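Callcombe robotics club takes on the mouse and the mouse pad

Club members are spending July teaching a gripper the small jobs people do at a table without thinking, and they are having a great time doing it.

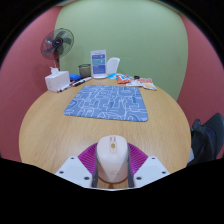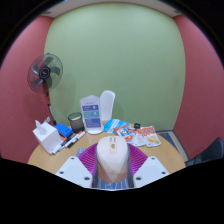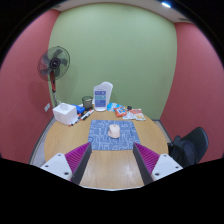 Reading time: 2 minutes

It's a computer mouse. It goes on a mouse pad. Anyone who has ever sat down at a desk has done it, and for the student robotics club at Callcombe it has become the most talked-about job of the summer!

The club began the project at the start of the month with a hand-held gripper, a round table and a long wish list. Students work the gripper by hand, recording each try from the gripper's own point of view, and the recordings are then used to train a program that will run the club's robot arm. The arm stays in the workshop at Numholm for now. The table work comes first, and so far the club has 134 recordings saved and checked.

The fingers are the part everyone wants to try. They are bright magenta, with rows of thin ribs, and they bend around whatever they close on. That matters with something as smooth and rounded as a mouse, where a stiff claw would tend to skid off the sides. Members say it takes a few tries to get the feel of it (the first ones usually come in too fast) and after that it is hard to get them to hand the gripper over.

The table is kept the way a real table would be. Markers, a tissue box and snack packets share the space with the mouse pad, and the club likes it like that. A program that has only ever seen a bare surface can get badly confused by a bag of chips, so the students shift things between sessions and keep going. The snacks do get eaten, which takes care of some of the shifting.

Each recording is watched back by two students who were not holding the gripper. They note whether the mouse ended up on the pad, whether it was facing the right way and whether anything else got bumped. Tries that go wrong are labeled and kept in a separate folder, and the club plans to look at those next, to see if the program can learn to spot a bad grip early.

There are 11 students in the summer group, most of them new to robotics. A few came over from the art club and have turned out to be very steady with the gripper. One pair has started a notebook of grip positions with pencil sketches, and it is already full of arrows and crossings-out.

The big date on everyone's mind is the Harries Cup, the student robotics contest held at Rarkside in the fall. Teams there get 50 points for a clean desk-tidying run, with extra credit for handling an object the judges bring along. Callcombe has entered before with a wheeled robot but never with an arm, and the excitement around the table is easy to catch.

Sessions run every afternoon from 2 until the end of the month, and new members are welcome at any of them. No experience is needed, and everyone gets a turn with the gripper on their first visit.

Get Callcombe news in your inbox. Enter your email address to sign up for our newsletter. You can unsubscribe at any time.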